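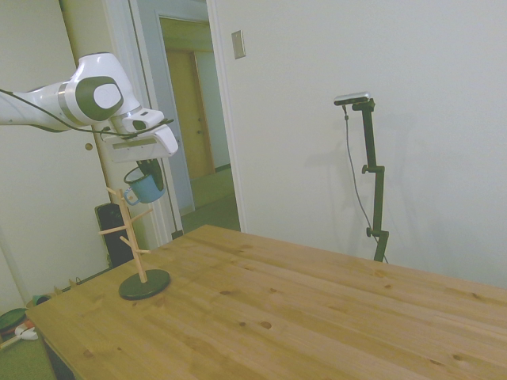 Svitlana Symonenko wrote to say that our old page on table-top arms was fine for a workshop but left out most of what matters in a house, such as open doors, flexes on the floor, and crockery that people want to drink from afterwards. She would also like the rules put in the order you need them. Fair points, so the page has been redone.

Working with a robot arm on a kitchen or workshop table
Last updated 12/12/2023

These rules are for a small arm fixed in one place, handling ordinary things such as mugs, spoons, jars and cloths. They don't replace the maker's manual. Where the manual is stricter, follow the manual.

Before you switch on

1. Find out how far the arm reaches with the gripper fully out, and mark that distance on the table with masking tape. Add a hand's width. Heads, hands and hot drinks stay outside the tape while the power is on.

2. Put the stop button where you will be standing. At Udance we had ours next to the computer for months, and everyone had to lean across to get at it. It is now screwed to a small block at the front corner of the table.

3. Check the cable along the arm. It needs enough slack for the wrist to turn both ways, and not so much that a loop can hook a peg or a handle. Move the arm slowly to the far end of each joint and watch the cable as you do it.

4. Run floor cables along the wall and tape them down where anyone walks. If the table is near a doorway, decide before you start whether the door is to be open or shut, and tell the rest of the house.

5. Tighten any camera stand and mark the position of its feet. A stand that has been knocked a finger's width will spoil a day's work without looking any different.

Choosing what to pick up

Start with enamel or plastic. Leave china and glass until the arm has done the same move many times at low speed. An enamel mug can still chip at the rim, so look it over after a drop and stop using it for drinks if the coating has gone.

Do not fill anything. Water goes further than you expect and most small arms are not sealed. If you need weight in a mug, use dry rice in a tied bag.

Mug trees are good for practice, but light ones tip. Press the base down on a square of non-slip drawer liner. Test it by pushing the top peg sideways with one finger. If the base lifts, clamp it. Offer the handle to the peg from above and a little to the outside, and lower it slowly. Henrike Fröhlich sets her arm (a Posard) to open 2 seconds after it stops moving, which gives the mug time to finish swinging. We have copied this and would not go back.

Keeping the table right

Bare pine is pleasant to work on and cheap to sand, but it marks. Wipe it with a barely damp cloth and dry it straight away. Knots and the joints between boards can stand slightly proud, so run your palm over them and sand down anything you can feel. A mug pushed across a raised joint will catch and fall over.

Glossy rims throw back bright spots from a ceiling light, and a wrist camera may take the spot for an edge. Move the lamp before you start changing settings. If you use knots or stains to judge where to put things down, don't oil the table halfway through a job, as the whole top will change colour.

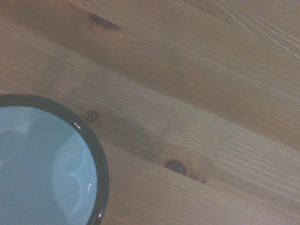 While it is running

6. One person is in charge of the arm at a time, and says out loud when it is about to move.

7. Never catch a falling mug. Press stop, let it land, then pick it up.

8. Keep the speed low for any new object. We use the lowest setting for the first 6 goes and only then turn it up one step.

9. Don't reach in to straighten something between moves. A paused arm is still a powered arm.

10. Tie back long hair, and take off scarves and lanyards.

Cleaning and checking

Wash gripper fingers by hand with washing-up liquid if they come off, and wipe them if they don't. Replace the pads when they go shiny. Ours came from Bilyk and had done 3,114 grips when they began to slip on wet-look enamel, while an earlier pair lasted only 1,153. Go by how they look and feel.

Mugs that have been in the gripper go through a proper wash before they go back in the cupboard. Better still, keep a few for the arm and put a dab of nail varnish underneath so they don't get mixed up.

Write down every drop and every stop in a notebook, with the speed and the object. The next full check of bolts and clamps on our table is in March.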